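Gendton Mug Rack Kit
Bench fixture for training and testing pick-and-place policies
Made by Olleck. Page updated 5 April 2019.

Overview

Everybody's policy can pick up a mug. It is usually the same mug, in the same spot, on a white table, with the handle pointing wherever the grad student likes it. The Gendton is for finding out what happens after that.

The kit is a black metal rack with wooden shelf boards and a set of mugs chosen to disagree with one another. Some taper, some have facets, some have busy prints that a depth sensor couldn't care less about and a color network cares about far too much. You load them two deep, so the back row is mostly rims, and ask the arm for one in particular.

We built it for our own work on reaching into clutter with a wrist camera. Other labs kept asking where to buy the shelf. We kept telling them it was a shelf. Eventually we put a part number on it.

The wrist view

The fingers take up a good share of the lower image, and they get bigger in importance the nearer you come to the target. We tried masking them out. The masked policy did worse, most of all in the last stretch before contact, so the fingers stay in. 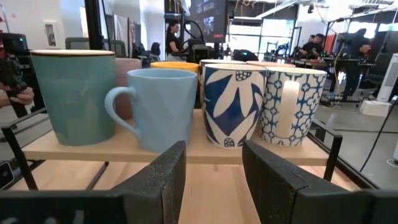

Front row and back row from the wrist camera, with both fingers in view.

Mugs standing behind other mugs are the hard part. A plain nearest-rim rule goes for whatever is in front, every time, with great confidence. The Mateos method, which ships with the kit as a reference policy, scores each visible rim by how much room the fingers would have on either side of it, then picks an approach. It may also decide to move a front mug out of the way first. Watching it decide is not thrilling. Bring coffee (in a mug that isn't part of the set).

Results with the reference policy

We ran 1258 trials with the layout reshuffled between them. In 116 of those the policy gave up on its own before touching anything, and we count these as failures even though they were often the sensible choice. Another 158 ended with the wrong mug in the gripper. Most wrong picks were a front mug taken in place of the one behind it, and the printed mugs were mixed up with each other more than we'd like to admit on a sales page.

Handles facing the camera are still a weak spot. Seen straight on, a handle flattens into the body and the policy plans as if it weren't there. A fix is due in July. It was also due last July.

Camera placement

The Dimeo calibration routine takes the wrist camera plus one fixed camera. Put the fixed one low if you can. You get the uprights and the underside of the board in the same view, and straight black edges against light wood are easy to fit lines to.

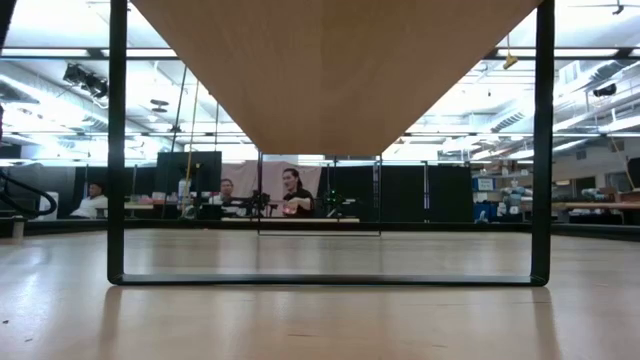 Fixed camera set low, looking through the open frame under the board.

Watch out for shiny tabletops. A polished surface gives you the frame a second time, upside down, and early versions of the routine were perfectly happy to calibrate to the reflection. The current version checks for this and complains. If it keeps complaining, throw a cloth over the table and run it again.

A busy lab behind the rack is fine, and we'd leave it there. Policies trained against a neat backdrop fell apart when somebody rolled a chair past.

In the kit

Rack frame, black metal
Shelf boards, wood
Mug set, assorted
3 spare mugs, because you will need them
Layout cards for repeatable shuffles
Mateos reference policy and trial logs
Dimeo calibration routine

Not in the kit

Arm, gripper, cameras, table, broom.

Care

Wipe the boards with a dry cloth. Don't put the mugs through a dishwasher if you plan to compare against our numbers, as the glazes dull and the rims read differently. A chipped mug can stay in the set, but note it in your log. Ours has a chip that the policy has learned to recognize, and we've stopped trusting anything it says about that mug.

Replacement mugs are sold singly. Patterns vary by batch.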